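Ivel Bag Reuse Scheme: your questions

What is the scheme?
Shops in Ivel and Plarside take back clean carrier bags and put them out for other customers to use. You don't need to sign up.

Which bags can I bring?
Any plastic or cloth carrier with sound handles. Please shake out crumbs and receipts first. We can't take bin liners, freezer bags or anything that has held raw meat.

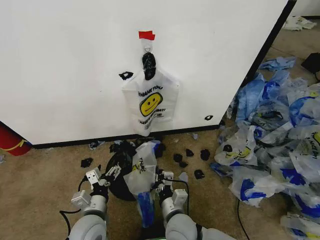 A white smiley-face "THANK YOU" carrier, hung from a clip.

How many can I hand in at once?
Up to 20. If you have more, take them to the Gostemari depot, which is open until 4 in the afternoon.

How should I store bags at home?
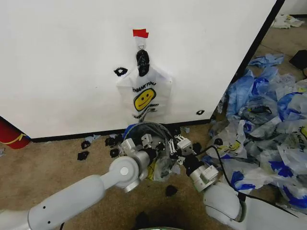
Most people stuff them into one big bag and forget the ones at the bottom. It is easier to keep a few flat in a drawer and one within reach for daily use. A clip on the side of a cupboard, with the bag hanging by its handles, takes up very little room. Cloth bags are better folded, as they are heavier.

Do I get anything for them?
No. Georgiev Stores used to give a stamp for every seven bags, but that ended in February.

What happens to torn bags?
They are set aside and sent off for recycling when the sack is full. Almost 800 went last year. 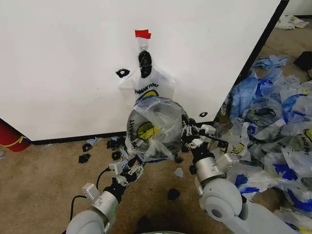

Small holes near the bottom are fine if the bag is only going to carry clothes or bread, so don't throw those out. Split handles can't be mended and should go straight in the recycling box by the door.

Can I take bags without leaving any?
Yes. Take what you need for your shopping.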